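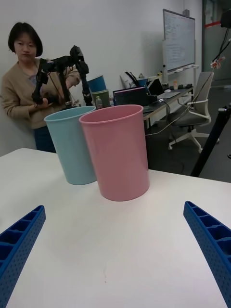 Wrist camera view during a cup task, with the gripper open in front of a pink cup and a light blue cup.

Grasard Control and Perception Software: Frequently Asked Questions

This page answers the questions most often received by the Grasard software group at the Clutham laboratory. It covers the arm controller, the perception module, the planner and the recording tools. Installation steps are kept in the separate setup guide.

General

What does Grasard do?
Grasard is a set of programs that run a tabletop robot arm from a single workstation. It reads the cameras, estimates where objects are, plans a motion and sends joint commands to the motors. It also records what the arm did so that the run can be replayed or used for training.

Which parts can be used separately?
The recorder and the replay viewer run without the rest of the package. The planner requires the controller. The perception module can be replaced with one of your own, provided it publishes object poses in the format given in the interface notes.

Who maintains the software?
Ye-ji Ahn is responsible for perception and calibration. Aisling Rafferty is responsible for the controller and the planner. Requests should be sent through the project tracker and not to individual mailboxes.

Is there a current stable release?
Yes. The current stable release is named Noh. The development branch is named Stunadden and may change without notice. Groups collecting data for a shared study must use Noh throughout that study.

Perception

Why does the wrist camera see the gripper fingers?
The camera is mounted close to the gripper, and the fingers remain in view by design. Their position in the image gives the policy a steady reference for how far the hand is from an object. Users should not crop the fingers out before training. If you prefer to hide them from the pose estimator, turn on the finger mask in the camera settings. The mask affects pose estimation only and leaves the recorded video unchanged.

How does the software handle one object partly in front of another?
The perception module separates objects first by color and outline and then fits a shape to each. Two cups of different colors that overlap in the wrist view, such as the pink and light blue cups at the top of this page, are normally reported as two objects. The object behind is given a lower confidence value. Two overlapping cups of the same color may be merged into one. In that case, move the arm to a second viewing pose and request a new estimate.

Does the background matter?
It matters less for the planner than for a learned policy. The pose estimator ignores anything beyond the marked work area. A policy trained directly on images receives the full picture, including desks, chairs, screens and people standing behind the table. We recommend recording with ordinary changes in the background so that the policy does not come to depend on one arrangement of the room.

Can stacked cups be detected?
Noh reports a stack as a single tall object. Stunadden includes an early version of stack detection that returns one pose for each cup. It has been tested with stacks of 2 and is not yet supported for general use.

Clear plastic items are not found reliably. What can be done?
Clear bottles and similar items remain difficult for the color-based step. Either keep them outside the work area or enter them by hand as obstacles in the scene file. The planner will then keep the arm away from them.

Calibration

How often should the wrist camera be calibrated?
Calibrate after any change to the camera mount, the fingers or the lens. Otherwise, once a month is sufficient. The calibration program moves the arm through 7 poses and asks for confirmation before saving. The previous file is kept under the same name with the suffix "old."

The reported object position is consistently too far to one side. Is this a calibration fault?
In most cases, yes. Run the check program before repeating the full calibration. If the check passes, confirm that the correct arm profile has been loaded. Loading the profile of a different arm produces the same symptom.

Planning and Control

Why does the arm pause before closing the gripper?
The controller waits for the arm to settle and for one fresh image to arrive. The length of the pause is set by the value "settle_time" in the motion file. Reducing it is permitted, but users should expect more missed grasps on light objects.

What happens when the planner cannot find a path?
The planner makes 5 attempts with different starting conditions. If all of them fail, the arm holds its position and the log shows the message "no path." The usual causes are a target too near the table surface and an obstacle entered with the wrong size.

May a person handle an arm while the software is running?
An arm may be handled only when its motors have been released in the control panel and the panel shows the word "free." Closing the panel does not release the motors. Please read the safety section of the setup guide before working within reach of any arm.

Can two arms be controlled from one workstation?
Yes. Each arm needs its own profile and its own port. The planner treats the second arm as a moving obstacle, which makes planning slower.

Recording and Data

What is stored in a recording?
Each recording contains the camera images, the joint positions, the commands sent and the gripper opening, all with a shared time stamp. Notes typed by the operator are stored in a plain text file beside it.

How large is the sample set supplied with Noh?
The sample set holds 358 recordings of cup tasks. It was last revised in June. Files with dropped images were removed in that revision, and the list of removed files is included in the download.

What should be done if people appear in a recording?
Obtain their written agreement before the recording is shared outside the laboratory. The export tool can blur faces on request. The blurred copy is saved separately, and the source file is not altered.

Where should a fault be reported?
Open an entry in the project tracker under the heading "Software" and attach the log folder. State the release name, the arm profile and the step at which the fault occurred. Entries without a log are returned to the sender.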